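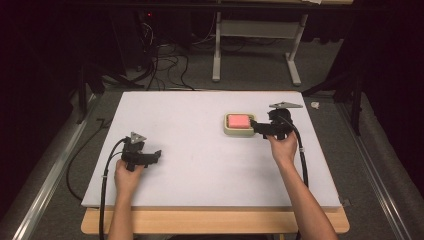
Tray and sponge task at the Burusbridge site, both hand-held grippers in use

Zirnia Handling Practice Project
Second progress report to the Rilis Fund
Burusbridge, 3rd January

1. Where we are

The grant asked us to find out whether the Ghaffari code of practice for hand-held gripper work can be followed by an ordinary team on an ordinary day, and whether following it makes the recordings any better. We can now say yes to the first part, with some grumbling. On the second part we have very little to show, and I would rather say so now than in July when the final report is due.

We have logged 358 recordings against a target of 1,000. The plan had us further along. Most of the lost time went into paperwork the code requires before a session can begin, and into arguing over what some of its clauses mean.

2. What the code asks for

The code has 25 clauses. We sorted them by whether two people reading the same clause on their own would set up the table the same way. Seven failed that test. Clause 4, for one, says the work surface must be "suitably plain." We use a white foam board on a wooden table and think that meets it, but the code would let someone else use a patterned cloth and claim the same. Clause 11 wants markers "kept in good order" and never says what bad order looks like. Ours are fixed on top of each gripper, and the check we do before a session is one we wrote ourselves.

The clause on cables is the one I trust least. It says they must not "interfere with the operator." Each of our grippers has a cable running back toward the person holding it, and more cable lies on the carpet past the table. Does that interfere? Two of our operators say it never bothers them. A third says she holds her left arm differently on account of it. The code gives no way to settle this, so for the present we record the complaint and carry on.

3. What we have changed

We now limit each task to the objects it needs. For the tray task that means one tray and one sponge on the board. The code allows spare objects to stay within reach, and we think that is a mistake – in early sessions people shifted the spares without noticing and then left it out of the notes.

We have also dropped the three-page session form in favor of a single page. This departs from clause 19, and the Fund should know we did it on purpose. The long form was being filled in at the end of the day from memory. A short form filled in on the spot is worth more to us, even if an auditor would mark it down.

4. What we doubt

The code's supporters claim that a team that follows it will produce recordings another team can use without asking questions. We sent a batch to a second reader in our own office, with the full set of forms, and got back two pages of questions. Most were about how hard the gripper was meant to close on soft items such as the sponge. The code is silent on that.

I am also wary of the compliance score. We scored well in a week when half the takes had to be thrown out – the score counts signatures and checks, and those were all in place.

5. Money and next steps

Spending is under plan, mainly due to the slow start. We ask to move the unspent training money to operator hours. Before the next report we will rewrite the seven unclear clauses in our own words, run the tray task under both versions, and have the second reader go through the results without knowing which is which. If the rewritten clauses make no difference either, we will report that too.

Project lead, Zirnia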